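FOR IMMEDIATE RELEASE
April 6, 2024

Clisdale Guest House Opens Its Doors Again, and Yes, We Kept the Phones

CLISDALE — Well, we did it! After a winter of painting samples, furniture shuffling and more arguments about pillows than I care to remember, the Clisdale Guest House is taking bookings again. I own the place and I write my own press releases, so please forgive me if this one runs on a bit.

We have 14 rooms, and 13 of them can be booked starting today. The last one is waiting on a bathroom door that was delivered in the wrong size (twice!), and I'll let everybody know when it's ready.

We closed in February to go through the bedrooms one at a time. I didn't want a fancy makeover. Our guests are mostly people visiting family in town, crews working a job for a few weeks, and folks who got tired of driving. They want a good bed, a place to put their keys and a front desk that picks up. So that's where the money went.

The beds came first. Sibiya, the linen supplier we've used for years, sent us 292 new pieces of bedding, counting sheets, pillowcases and blankets. Everything is plain white, the way I like it, and it all goes in the same hot wash. If you want an extra pillow, just ask. We bought plenty.

Then there were the nightstands. I went back and forth on these for ages! The old ones had drawers that stuck, and you would not believe what people leave in a drawer. The ones I picked come from Ollov, a small furniture shop, and they're open in front with a shelf down low, so your book or your glasses case stays where you can see it when you pack up to go home.

Now, the phones. I was told more than once to get rid of them, and I thought it over for maybe a minute. Plenty of our guests like a real phone by the bed, with a cord and buttons you can press in the dark. It reaches the front desk at any hour, and local calls are free.

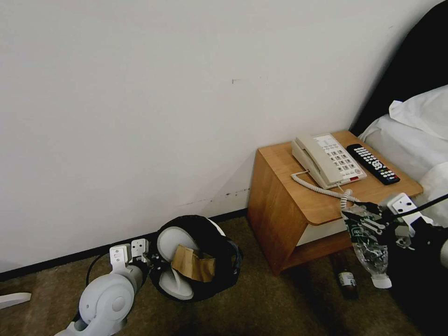

The TV remote lives on the nightstand too, next to the phone, and housekeeping has orders to put it back there every single morning. I once spent most of an evening helping a guest look for one, and it was in the sheets. It's always in the sheets.

A few jobs are still on my list. The walls get touched up as rooms come free, the brown carpet stays for another year, and the ice machine is getting looked at — again. Vikis, the bakery across the road, is doing our breakfast rolls, and they come over warm at about 1000 a month if we stay busy. I'm hoping we stay busy.

Rates are the same as last year. Weekly guests get a lower rate and one change of linens in the middle of the stay, or more if you ask at the desk. Parking is free, and there's room for trailers around back.

To book, call the front desk or stop in. Reporters who would like to see the rooms are welcome any afternoon, and I'll put the coffee on.

Media contact: Clisdale Guest House, front desk, ask for the owner

###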